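Training cabinet at the Osutthorpe shop - what would you change before the new term?

nele_lenz
Hi everyone, long time reader and I finally have something worth posting. I've taken over the evening panel wiring class at the Osutthorpe shop, and along with the keys and a drawer full of mystery ferrules I inherited the demo cabinet. I've become very fond of it! I'm putting together a handout for the January group and would love some opinions on the layout before I commit to it. Main breaker at the top under the A, B and C stickers, then down through three current transformers, then the rail with the small breakers, the two sockets and the surge protector at the far right end. 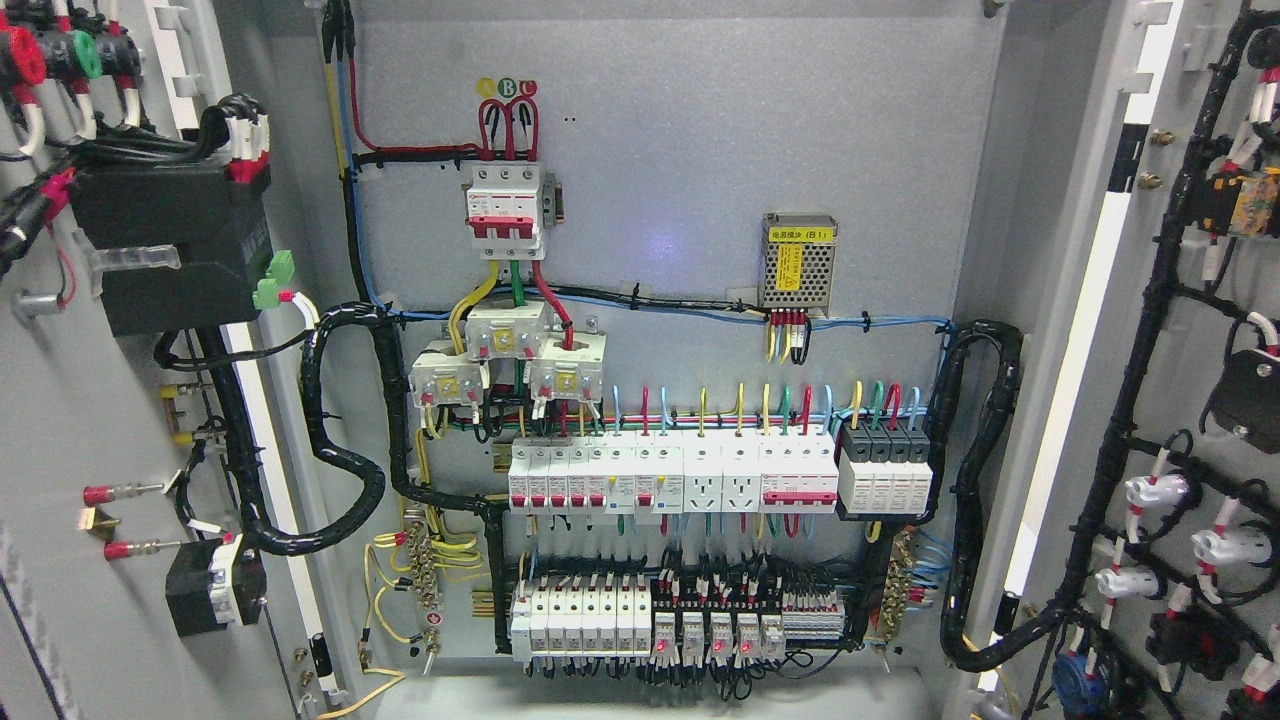
My plan is to spend the whole first evening on following the power from top to bottom with a finger on the drawing, before anybody picks up a screwdriver. The old handout started with the control side and I always thought that was a hard way in for people who have never seen a panel.

zepeda_isauro
Welcome, Nele! Lovely thing to inherit. I agree with you about top to bottom. My one gripe is the light blue run across the middle. I know it's tied down neatly, but I'd want it in duct. When you teach people on a cabinet, they copy whatever they see, and then they go out and do it for 20 years.

nele_lenz
Fair point, and I went back and forth on it myself. What I like about having it out in the open is that you can follow it with your eyes. Once it goes into duct the beginners lose it completely, and then they're guessing.

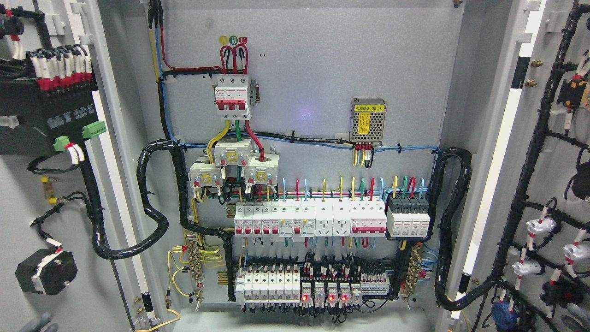 The other thing I'd like to settle is the color order. Yellow, green, red for A, B, C makes perfect sense once you've seen the stickers, but most of my students have only ever worked on house wiring, and I can picture the faces already. Do I put it on page one or let them find it?

dewanti_t
Page one, please, in big letters! I taught a similar course for 7 years and the colors caused more muddle than everything else put together. I also made everybody write out the local colors next to the cabinet's colors on a card and keep it in their pocket. It felt a bit like grade school, but they thanked me later.

I'd side with Isauro on the duct, by the way. Clear lids exist, so you can have it both ways.

senan_od
Going to be the grump here, sorry. I'd leave the inside exactly as it is and spend the first evening on the door. Lamps, meter, selector switch. People walk straight past the front of a panel to get at the wires, and the front is telling them whether it's live.
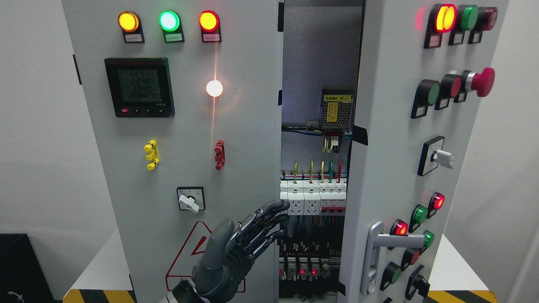 When I was starting out, my old boss at Rampersad wouldn't let me open anything until I had read the meter out loud to him, all three lines, and told him what I thought of them. I grumbled the whole time, and I still do it now, under my breath.

zepeda_isauro
Senan, I don't think that's grumpy at all, but a whole evening? You'd have them asleep by the second lamp. Half an hour, then open it up with the supply locked off.

senan_od
Half an hour if they're listening. Mine never were.

nele_lenz
I think you've talked me into it, or at least into starting out front. The meter is a nice one to read, with the three values sitting so close together - 224.5, 224.5 and 224.3 on one look - and it gives me an easy opening to ask what they'd expect if one phase dropped out.

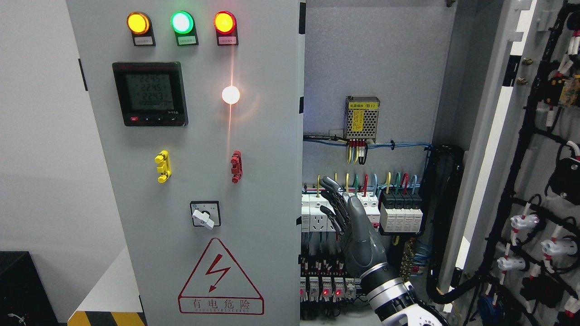
So the running order is now: door first, with the lamps and the meter and a proper talk about the warning triangle, then lock off and test, then the main breaker and the transformers, and the rail after the coffee break. The color card goes on page one. I'll price up clear-lid duct and see what the budget says (it usually says no).

dewanti_t
That sounds like a good evening. Leave more time than you think for the transformers. Somebody always asks why there's a wire going through the middle of one, and it's such a good question that you'll want to answer it properly.

niamh_quinlan
Just found this thread. Nele, would you share the handout when it's finished? I have 2 apprentices starting and nothing half so friendly to give them.

nele_lenz
Of course, Niamh! I'll post it here once I've fixed the spelling.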